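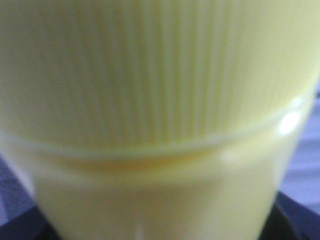 Grip and Grooves: Why Some Containers Are Easier to Hold
Ifeanyi Briggs, with Raghda Mahasneh

I picked this topic after fighting with a jar in my mom's kitchen for way too long (I lost). Raghda joined in once she heard there'd be lids involved, and we ended up with 10 plastic containers from our two kitchens, some ribbed near the top and some smooth all over.

Our test was pretty simple! We put 50 drops of dish soap in a bowl of water, dipped one hand, and tried to twist each container while the other person held the bottom. Then we gave it a score from one to five. The ribbed ones mostly came out ahead, especially the kind with thin ridges running straight up and down. A raised rim helped too – my thumb kept finding it and staying there.

Our big problem was fairness. Raghda has a much stronger grip than I do, so our scores didn't match on the wide containers. Mr. Painemal suggested we average them, and we did, but I'd like to try a spring scale next time. Raghda wants to test hand lotion.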